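10/05/2025
Cloth bench, white table
Green cloth, crumple and flatten

Picked this up again after the mess of last time. The question is still whether the Gelach cloth lies flatter after a wash than the Skikine one, as the Gelach sheet claims. The sheet says it "relaxes to flat on any smooth surface." I have read that line more often than it deserves and I still don't know what it means. Relaxes in how long? From what kind of crumple? A cloth put down gently from a neat fold will look flat on anything.

The sheet also says the cloth keeps this up for 3000 uses. No word on what a use is. I'm leaving that one alone, we are not going to check it and I'd rather we didn't repeat it in the write-up either.

Method, as written on the board

1. Gather the cloth in one fist, squeeze, count to 10.
2. Drop it near the middle of the white table from 18 inches.
3. Leave it alone for 6 minutes. No smoothing in passing. (This means everyone.)
4. Measure the highest ridge with the steel rule, standing the rule on the table and not on the cloth.
5. Pinch one edge, lift a little, let go, measure again.

Step 5 was added because somebody argued that a cloth on a bench never sits untouched, and a small tug at the edge is closer to normal life. Fair enough, but it brings in a new problem, see below.

The green one, crumpled on the white table, both times:
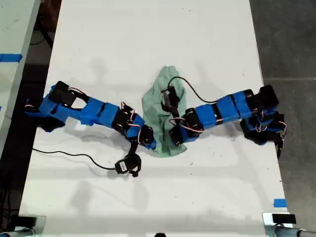
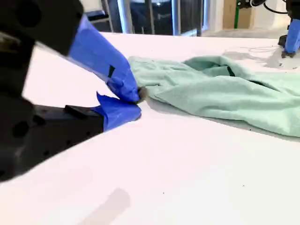
What I think so far

It does not relax to flat. After the wait there were still ridges and folds I could have slid a pencil under. Maybe they were lower than at the start. I didn't measure at the start, which is my own fault, so "maybe" is all that goes in the book.

Pinching the edge changes the pile more than the waiting does. Lift one edge and a ridge goes away there and another comes up further in. Sometimes a fold opens into a sort of little tunnel and then stays open. Which one is the highest ridge after that? Two people measuring would pick two different spots. I'd like to see us agree on a rule before anybody puts numbers in a table and starts averaging them.

I also doubt the drop. A tight fist and a lazy fist give very different piles, and the count in step 1 does nothing about that. A cup of fixed size to stuff the cloth into would be better. The plastic one from the Citard shelf is probably the right size, if it is still there.

The wash

Both cloths went through with the Yook powder, same load, no softener. Dried on the rack. Trouble is the rack bars leave a line across the middle of whatever hangs there, and the line acts like a hinge when you drop the cloth. The Skikine cloth had it badly. So part of what we have been calling "stiff" in the Skikine may only be our rack. Everything in the book before today that says the Skikine is worse should be read with that in mind. I have put a pencil mark next to those lines and haven't crossed anything out.

Next wash: dry them flat on the mesh, both of them, even if it takes all night.

Surface

The white top is fine for this. It's smooth, a pale green cloth is easy to read against it, and the shadow along the lower edge shows where the fabric stands off the table. It also shows every crumb, so wipe it down before a run. Grit under a cloth is enough to hold up a corner, or so I've been told. I haven't tested that and I'm not sure the person who told me has.

I did wonder about trying the wood bench for comparison. The sheet says "any smooth surface" and that would be a fair second one. Not until the drop is sorted out.

To do

- Cup for the crumple. Check the Citard shelf first, buy one if not.
- Measure before the wait as well as after. Obvious now.
- Agree where "highest ridge" is read once the edge has been pinched, or drop step 5.
- Mesh drying for both cloths.
- Label the cloths. A stitch in one corner, no tags, a tag will change how that corner falls.
- Ask Gelach what surface they used. I expect a copy of the same sheet back.

The old numbers stay in the front of the book with the pencil marks. Please don't copy them over to the shared file yet.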